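4. First Use and Descaling of the Flollmont Water Kettle

Please read this section completely before you switch on the kettle. Keep the guide in the kitchen, also for other persons who will use the appliance.

4.1 Before the first use

1. Remove all paper and the protective film from the base plate.
2. Place the base plate on a flat, dry surface. Keep a distance of 300 mm to curtains and wall cupboards.
3. Wind the cable under the base plate so that only the needed length comes out.
4. Fill the kettle with 1000 ml of cold water and close the lid until it clicks.
5. Press the lever down. The lamp becomes blue.
6. After boiling, pour the water away. Repeat this two times.

Note: A light smell in the first days is normal and will disappear.

CAUTION: Never fill above the MAX line. Boiling water can come out of the spout.

4.2 Descaling

How often you must descale depends on your water. With hard water we recommend once in a month, with soft water every three months. In October and through the winter many people drink more tea, and the scale comes faster.

1. Unplug the base plate.
2. Dissolve one sachet of Iltwood descaler in 500 ml of warm water.
3. Pour the solution in the kettle and let it stand for 30 minutes. Do not boil it.
4. Empty the kettle and rinse it three times with clean water.
5. Boil one full kettle and pour it away.

CAUTION: Do not mix the descaler with vinegar or with chlorine cleaner.

4.3 Care of steel tableware

Teapots and cups of stainless steel can be cleaned with a soft cloth and a little dish soap. Do not use steel wool.
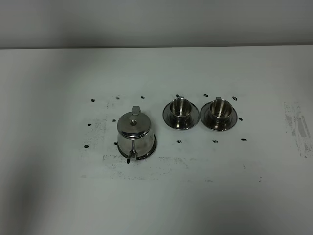 Dry the pieces immediately after washing, otherwise the lime in the water leaves white spots. Tea stains inside a pot go away with one spoon of baking soda and hot water. Leave it overnight and rinse well.

Note: Steel becomes hot very quickly when you pour. Hold the pot only at the handle.

4.4 Spare parts

The lime filter (part 139) and the lid seal (part 48) can be ordered from Voß, spare parts department, attention Hildegard Hinrichs. Please write the serial number from the bottom of the kettle in your order.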